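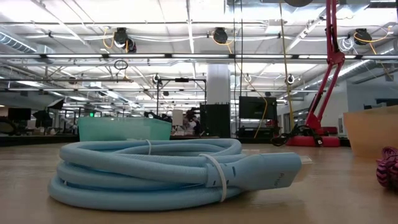
In August we moved to a smaller flat in Geelong, and I learned how many things two people can keep in drawers. My partner Syafiqah said we must decide for each thing: stay, give or throw. I am a slow person with decisions, so my favourite colour of sticker became "ask me tomorrow".

I began with the cables, as I thought they have no feelings in them. Every one I tied in a loop before it went in the box. It took me a full evening and I enjoyed it very much.
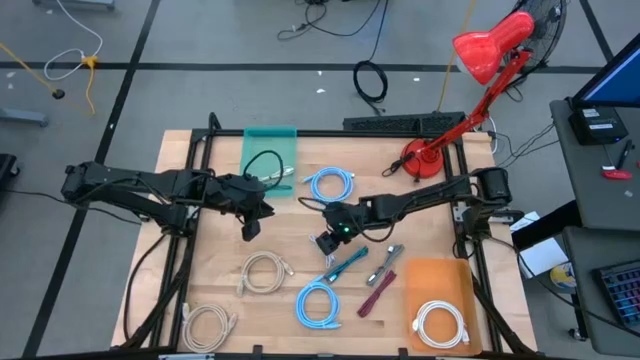

Coiled cables on a light wooden table, some beige, two light blue.

The letters from my mother were harder. She wrote on thin airmail paper, both sides, and I had 296 pages. I read them all again, sitting on the kitchen floor, and the soup burned a little.

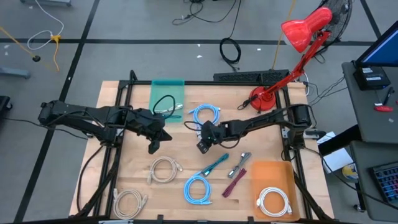 After the letters we did the books. We gave 200 of them to the school fair, mostly travel guides to countries where the money has changed its name since. I kept the old dictionary which helped me to learn English. The colour of its cover is gone, but I still know on which page is "neighbour". 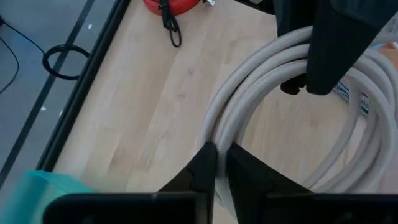

Now the new place has space to walk, and the balcony has room for both chairs. Syafiqah is looking for a small shelf for the hallway. I have asked her to wait until I have finished the last box.

Koen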